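Collecting Good Demonstrations for a Small-Parts Board Task

Part 3 of the two-arm series, by Halima Nyaga

Finally, the fun part! If you followed parts 1 and 2, your arms are calibrated, your hands close when you ask them to, and your head camera is logging. Now you get to sit down and teach the thing something. This page covers how I record demonstrations for a parts board: small pieces, a flat board with marked target spots, and two hands that need to learn which piece goes where.

I've done this for the Flurnbridge board set and again for a second one we call Ristura. The first time I made nearly every mistake there is, so a lot of what follows is me saving you a week.

Before you record

Write the task down in one sentence and tape it up where the operator can see it. Ours reads "Put every loose part on its outline, right hand first." The "right hand first" matters a lot. With Flurnbridge we let everyone choose, and we ended up with 414 episodes split between two styles. The trained policy would start with one hand, hesitate, and start again with the other. It was kind of charming to watch and completely useless.

Next, decide what counts as start and what counts as done. I start recording with both hands in the air, open, touching nothing. I stop when both hands are back up and clear of the board. Keep that little retreat in! Policies trained without it like to park themselves on top of the last part forever.

Then sort out the lighting and background. Pick a setup and leave it alone for the first batch. You can vary it later, on purpose, once you know the basic data works.

Recording a session

1. Place the board near the center of the table, where both hands can reach all of it. Turn it a little each time. I rotate it by eye between episodes and don't measure.

2. Scatter the starting positions. Move the parts around by hand, and be honest about it - people drift into a favorite layout within minutes. I use a shuffled stack of layout cards and just take the next one.

3. Check the view from the head camera before you touch the controls. If a wrist is going to hide a part for the whole reach, shift the board or the arm's starting pose.

4. Move at a steady, medium pace. Slow down above the part, close the fingers, lift, travel, lower, release. If you pause to think, the pause goes into the data, and the robot will learn to think there too (without the thinking).

5. Keep the idle hand awake but quiet. Hold it up, slightly open, off to one side. An idle hand that wanders is noise in every single frame.
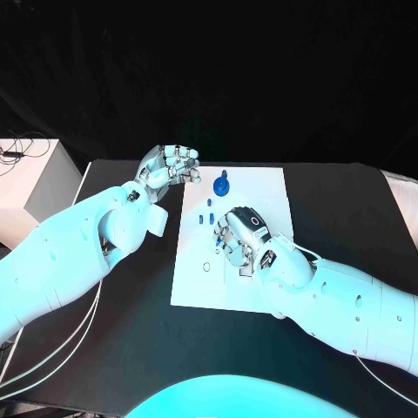

How many demonstrations do you need before the first training run?

For a board with a handful of parts, try a first run at a couple hundred clean episodes and see where it fails. Our Ristura set ended up at 921, but the early run told us which parts needed more attention, and most of the later recording went there.

Mistakes and recoveries

Small parts get dropped. They tip, roll, or stick to a fingertip. I sort these into two piles while recording, using a pedal with two buttons.

If the operator fumbles and fixes it smoothly, keep the episode and tag it "recovery." These are gold. A policy that has only seen perfect grasps has no idea what to do after a bad one.

If the part leaves the board, or you have to reach in with your own hand, throw it out. Don't trim it and keep the front half. I tried that, and the trimmed clips taught the arm to stop halfway.

Taking breaks

I cap a session at 18 episodes per operator, then we swap. Quality falls off well before people feel tired, and you can see it in the playback: grips get sloppy, the releases get higher. Our Wednesday sessions used to run long and we ended up redoing most of them.

Checking your data

Play back every tenth episode at double speed the same day. Look for dropped camera frames, joint readings that lag the video, and layouts that look suspiciously alike. The Engström viewer we use puts the video and the joint traces side by side, but any player with a shared timeline will do.

Save the layout card number, the operator's initials, and the recovery tag with each file. Do it at recording time. Matching them up afterward from memory is miserable - ask me about the Vurkville batch.

Part 4 covers splitting the set and running the first training job. Have your held-out layouts picked before you start it.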